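How first years find out their marks: a small project on results day at Drulton
Student project report, Information and Society module
Submitted October 5, 2023

Why I picked this

I had a whole list of possible topics for this module and most of them were far too grand. Then in July our own results came out, the portal fell over at nine in the morning, and I spent the best part of the day pressing refresh on my phone in my nan's kitchen. By teatime I had my marks, a headache and a project topic. So this report is about how students at Drulton get their exam results, what goes wrong on the day, and what people do while they're waiting.

I should say at the start that I'm not a neutral observer. I was cross. I've tried to keep that out of the findings but I suspect it creeps in here and there, so consider yourself warned.

How results come out at the moment

If you've not been through it, it works like this. Marks are agreed by the exam boards in each department, then they all get loaded into the student portal, which is called Koskela. On results day the marks are supposed to appear at nine. You log in with your student number, click through to the assessment page, and there's a table with your modules, your marks and a decision at the bottom (proceed, resit, or refer to department).

There's also an email, but the email only says that your results are ready and gives you a link back to Koskela. It doesn't tell you anything else. A lot of people I asked didn't know this and had been sitting waiting for an email with their marks in it.

The last route is paper. You can ask the student office for a printed transcript, which takes a few working days. One person in my survey did it this way on purpose and said it was lovely, as she went on holiday and forgot all about it.

What I did

I put out a short online survey through the course group chats and the halls noticeboards, and got 132 replies back. I was hoping for 300, which was a bit hopeful over the summer, but I'm still pleased with it. There are 3833 first years across the university according to the handbook for my year, so my sample is small and it leans heavily towards people in my own building. Please don't treat any of this as the last word.

I also did seven longer chats with people who said they were happy to talk more. Those were the best bit of the whole project. We did them in the common room, mostly in the evenings, and I typed up notes straight afterwards. I didn't record anybody. I asked once, in the very first chat, and the mood went so stiff that I put my phone away and never asked again.

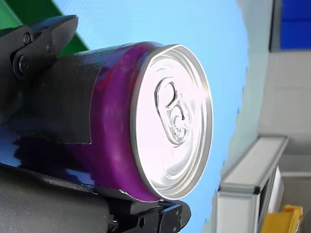 Fig. 1: Purple drinks can on its side, still sealed.

The survey had a mix of tick boxes and open questions. Looking back, I'd cut half of the tick boxes. I asked people to rate how stressed they were on a scale and it told me next to nothing, as nearly everybody picked the top two numbers. The open questions were where people really let go. Some of them wrote paragraphs!

What people told me

The biggest complaint, by miles, was the nine o'clock rush. Everybody logs in at the same moment and the page hangs. Some people got a blank white screen, some got logged out, and a few got the most unkind version, where the page loads with all your module names on it and an empty column where the marks should go. Two of the people I chatted to had assumed the empty column meant they'd failed everything. One had already rung her mum.

The second thing was wording. The decision line at the bottom uses phrases that make perfect sense to an exam board and none at all to an eighteen year old in pyjamas. 'Refer to department' was the worst offender. It can mean something as dull as a coursework mark that hasn't been typed in yet, but people read it as being in trouble. I had it myself for one module and I can confirm it's a horrible thing to see. It was cleared up the following week with a one-line email.

Third, and I hadn't expected this at all, was other websites. Quite a few people had searched for their results and ended up on pages that had nothing to do with the university. They were full of exciting headings about results being out now, and when you clicked through there was nothing there but adverts and a form asking for your student number. Nobody in my survey admitted to filling in the form, though I did wonder about one or two. I think this deserves a proper project of its own and I'd happily read it.

Then there were the group chats. People said they were both the best and the worst part of the day. Best, as somebody always knew which browser was working or that the page loaded fine if you went in through the timetable link. Worst, as somebody always posted their marks straight off and everyone else felt they had to reply. Several people muted the lot until they'd seen their own. That seems very sensible to me and I wish I'd done it.

A quick look elsewhere

For comparison I had a look at how two other places do it, using what's on their public pages and a couple of friends of friends who study there.

Wesard College releases results by department over the course of a day, in slots. Your slot is on the website a fortnight before. The person I messaged said it was fine, except that all the humanities people have to wait until the afternoon and moan about it every single year. The page didn't crash for her, but she did say the morning felt extremely long.

Truller does something different again. They send the marks themselves in a letter that appears in your student inbox, and the portal is only there as a back-up. I liked this one a lot on paper. The drawback is that if there's a mistake in the letter, it has to be sent again, and then you've got two letters with different numbers in and no idea which one to believe. My contact there had this happen and it took a while to sort out.

I don't think either is perfect. I'd take the Wesard slots over what we have now, if I had to choose, but I'd want the order to change from year to year so the same people aren't always last.

What went wrong with the project

Timing, mainly. I sent the survey out too late, once most people had gone home and stopped checking the group chats. If I did it again I'd have it ready to go on results day itself, while everybody was still cross and had plenty to say.

My questions also assumed that people had looked at their results on the day. Some hadn't. There was no box for 'I didn't look', so those people either skipped the question or picked something at random, and I've had to leave that question out of the write-up altogether. Lesson learned.

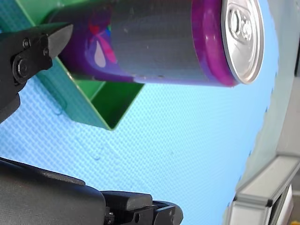

Fig. 2: The purple can with wide grey tape round its middle.

I also lost an afternoon to the spreadsheet. The survey tool exports everything in one long column and I'd tidied nearly all of it by hand before a friend showed me there was a button for it. I'm choosing to see that as time spent getting to know my data.

The last problem is one I can't fix, and it's that I never got to speak to the people who run Koskela. I emailed the helpdesk twice and got a very polite automatic reply both times. They were probably swamped, to be fair to them. It does mean that everything here comes from the student side, and there may be perfectly good reasons for the nine o'clock start that I know nothing about.

What I'd suggest

Going by the replies I got, these are the changes I'd ask for first:

Stagger the release, by department or by surname, and tell people their slot beforehand.
Keep the marks table hidden until the marks are in it. An empty column is worse than no column.
Put a plain sentence next to each decision. 'Refer to department – we're waiting for one of your marks, you don't need to do anything yet' would have saved me a bad night.
Say clearly in the email that it doesn't contain any marks.
Add a line on the results page about the lookalike websites and never typing your student number into one.

The wording changes look like the easiest to me, and they're the ones people in the chats got most worked up about. A staggered release is a bigger job and I can see it would need a lot of people to agree.

Thanks

Thank you to everyone who filled in the survey, and double thanks to the seven who sat and talked to me in the common room when they could have been doing anything else. Copies of the survey questions and my typed notes (with names taken out) are in the appendix, along with the tidied spreadsheet. The untidied one is available too, if anybody wants it.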